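Prostero Hard Wax Oil for Tables and Worktops

Prostero is a clear finish for indoor wood, made by Dillau in small batches. It goes into the surface and leaves a low shine, so the wood still feels like wood under the hand. It is suitable for dining tables, desks, shelves and kitchen counters.

Sand the wood to an even surface and remove all the dust. Stir the can well, also at the bottom, and put on a thin coat with a pad or a short brush, always along the grain. After 4 hours wipe away what the wood did not take. The second coat can follow after 19 hours. 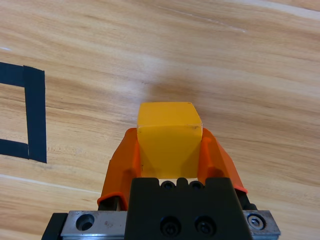

Please do not use the table for meals in the first 6 days. Light use is possible earlier - a book or a lamp will not hurt it - but water and hot cups should wait. For weekly cleaning we recommend Bravo soap, mixed weak, and a soft cloth.

Small scratches can be repaired in place. Sand only the damaged part, put on a little oil and rub until the edge is not seen anymore.

Sizes: small can, large can, and a bucket for workshops
Colors: Clear, Honey, Cundside Gray
Coats needed: two, on very dry wood three
Storage: closed and free from frost

The Gray is again in stock since June 2020. Orders of 8 cans or more are sent without shipping cost.

Used cloths can catch fire by themselves. Put them in water before you throw them away.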